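Notebook, small appliances bench
May, entry 22

Low-temperature drying of label stock, continued

Carried over from entry 21. Clultar sheets still curl at the corners after printing. Ostero sheets do not. Same printer, same ink, so the paper is the variable. Lot 1109 for the Clultar; lot number for the Ostero not recorded, wrapper thrown out.

Plan: two strips of each stock on the wire rack, lowest setting, door closed. Strips weighed before and after on the Morais balance. Balance zeroed at 9:40, drifted once, zeroed again.

Notes on the oven

Cream Toshiba toaster oven, moved to the gray countertop by the white wall. Rack sits low in the cavity. Tinted glass and reflections make the strips hard to watch through the window, so go by the timer. Handle is the flat bar along the top of the door. Keep paper clear of the elements. Food use has ended; tell the kitchen.

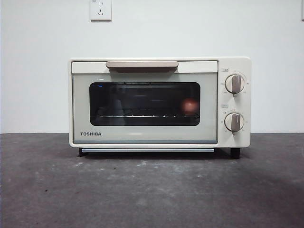 To do

Thermocouple through the door gap, taped to the rack. Do not trust the dial.
Repeat with strips from the middle of the Clultar pack, not the top.
Ask Nirkero for the moisture spec on their coated stock.
Clean the crumb tray before the next run.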